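Date: 2020-12-23
Subject: Re: [houseplants] Snake plant soft at the base, winter watering

Hi all,

Answering the message from Monday's digest. I've left the original in so people can follow.

> I have a snake plant in a white pot with no hole in the bottom. I bought it in August and it was fine until the heating came on. Now two of the outer leaves are soft near the soil and lean outward. I water every Sunday, one small glass. The soil smells a little sour. Should I water more because the air is so dry? I also have a bag of Pluro cactus mix I could use if it needs repotting, but I have read you should never repot in winter.

No, don't water more. Soft at the base with a sour smell is rot, and a glass every week into a pot with no hole will do it. Dry air doesn't bother these plants much. They slow down when the days get short and take up very little, so the water sits at the bottom where you can't see it.

The rule about not repotting in winter is fine for a healthy plant. With rot you can't wait for spring. Take it out of the pot this week. Shake off the old soil, all of it if you can, and look at the roots. Firm and pale or orange is good. Brown and slimy gets cut off with a clean knife. Pull off the two soft leaves right down at the rhizome, and if the rhizome is mushy where they were attached, cut back until you reach firm tissue. Then leave the whole plant bare on newspaper for 2 days out of direct sun so the cuts dry over.

The cactus mix will do. I add perlite to any bagged mix, one part to three, but that's a habit from when I used the Belon soil, which was heavy. I haven't used Pluro for a couple of years so I can't say how it drains now.

Use a plastic nursery pot with holes, only a bit wider than the roots. You can stand that inside the white pot if you like the look of it. Tip out whatever collects after watering. A lot of us do it this way and it's the easiest fix for a pot without a drain hole.

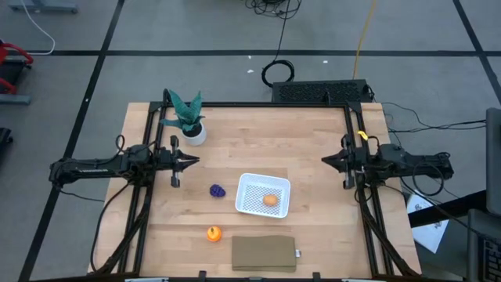

Nokuthula Shabalala wrote to me off-list that she would wait longer before the first watering, 14 days after repotting at least, and that she has lost more snake plants to the first drink than to the rot itself. She also dusts the cuts with cinnamon. I've never bothered with the cinnamon, but I agree with her on the wait and would go by her number over mine.

After that, forget about Sundays. Push a wooden skewer down to the bottom of the pot and leave it for a few minutes. If it comes out dark or with soil stuck to it, put the watering can away and check again in a week or so. My own plants got their last water before Thanksgiving and I don't plan to do anything with them until well into January. They're in a back room I keep cool, so a plant over a radiator will want it sooner.

On temperature, mine don't like going below 50 F at night. If yours is on a windowsill behind a curtain, move it to the room side of the curtain before you go to bed, or find it another spot until March. Cold and wet together is the worst thing for them.

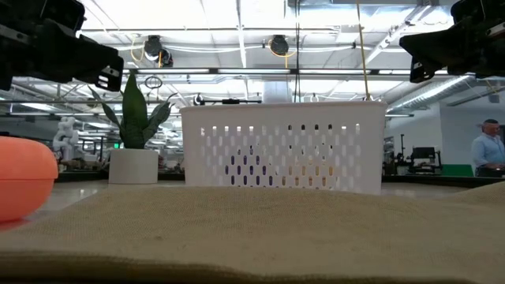
Light matters more than people say, too. They put up with a dark corner, but a plant in a dark corner uses even less water, and then we're back to the same problem. A few feet from an east or south window is plenty at this time of year. If you move it closer, do it in steps - a plant that has been in shade for months can scorch even in weak sun.

Don't throw the healthy parts of those two leaves away. Cut off everything soft plus another inch, let the pieces dry for a few days, and stand them the same way up in barely damp mix. They take months. If yours has yellow edges, the new plants will come up plain green, so don't be surprised.

No feed until April. I know the Makokha leaflet says year round at half strength. I tried that one winter and got brown tips on everything.

If there are no firm roots left at all, write back to the list before you give up on it. A solid piece of rhizome will often root again by itself.

Also, the Jotness seed order closes on the 22nd of next month. Send me your lines by then, please, with the catalog number and not only the name.

Walt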